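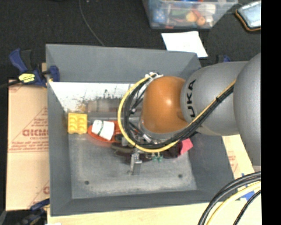
# Picking from the grey bin: push first or grab first?

Okay, so the question for my term project was pretty small. When a robot arm has to pick things out of a bin and they're sitting right up against each other, should it go straight in for the grab, or give the pile a little shove first? I was sure the shove would win by a mile. It did win, but not by a mile!

## What I did

The arm is the KUKA in the Lincombe lab, and the objects are the usual mix of odd shapes (a yellow block, a cup, a dish and so on). I like the cup best because it tapers, so it's a pain to hold on its side. The bin's clamped down. I learned to check the clamps before every session after I lost a whole afternoon in August to a bin that had crept sideways and thrown off my calibration.

I ran 252 tries altogether, split between two ways of working:

- **Grab first.** The planner (I used one called Kallholm, with the default settings) picks the best spot it can find and goes for it. I did 100 of these while I was still getting the hang of things.
- **Push first.** The fingers close, slide one object a short way along the floor, then open up and grab. I did the other 152 like this.

A try counted as good if the object got up past the rim and stayed in the fingers until the arm was clear of the bin. If it dropped back in, that was a miss, even if it looked great up to then (so many of those, ugh).

## What I got

| Method | Tries | Good |
|---|---|---|
| Grab first | 100 | 67 |
| Push first | 152 | 105 |
| Both | 252 | 172 |

So that's 67% against 69%. Not much of a gap! I wouldn't bet my lunch on it with numbers this size, and the push adds time to every single try.

The push did seem to help most with flat things lying against a wall, where the fingers can't get down the side. With the cup it mostly made my life harder, as it would roll off and end up somewhere worse. I didn't log results by object from the start, so I can't put a number on either of those, and that's the thing I'd change first.

## Next time

I'd swap the two methods back and forth instead of doing all the grabs and then all the pushes. I got better at laying out the bin as I went, and push first probably got a bit of a free ride from that. I'd also like to try the Milevska rule, where the arm only pushes if the first grab scores too low. My code for it runs, but it still picks the wrong push direction near the corners.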